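Jedmont controller retrofit — questions we keep getting

Last edited 27/12/2001. Send corrections to the Imthorpe desk, not the main switchboard please.

Which arms does the retrofit fit?
Any Halilović six-axis with the old gray cabinet. Not the four-axis palletizers. Maybe in February.
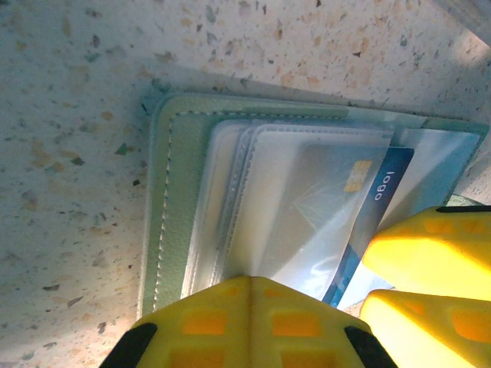
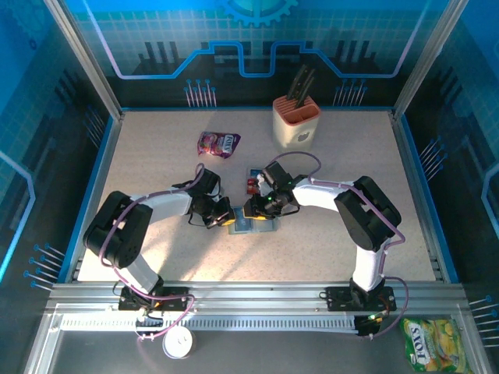
Blagoje Matić wrote in to say the cabinet color is no guide, his plant has two that were repainted, and people should go by the serial plate inside the door. Fair point. Serial 286 and up is fine. Lower than that, call first.

Do I lose my taught programs?
No, if you back them up. Yes if you don't. The old memory board comes out with the cabinet power off and whatever was on it is gone. Backup takes 40 minutes over the serial cable, longer if the cable is a homemade one.

How long is the line down?
One shift for most shops. Plan for two. Mastering has to be redone on every axis and thats the slow part.

Can I keep the old teach pendant?
Sorry, no. Different plug, different voltage. Do not try an adapter — we have seen what happens.

What does it weigh?
225 lb crated. You'll want a forklift at the dock.

Warranty?
18 months on the controller. Motors and brakes stay under whatever you had before.

Do you do training?
One day, at Groswood, included in the price for two people. Extra people pay. Radomir Ristić does the bookings, fax is faster then phone.

My arm drifts after the swap, is it broken?
Probaly not. Check the battery pack in the base, then redo axis 5, then call us.

Spare fuses?
In the bag taped inside the door. Everyone misses it.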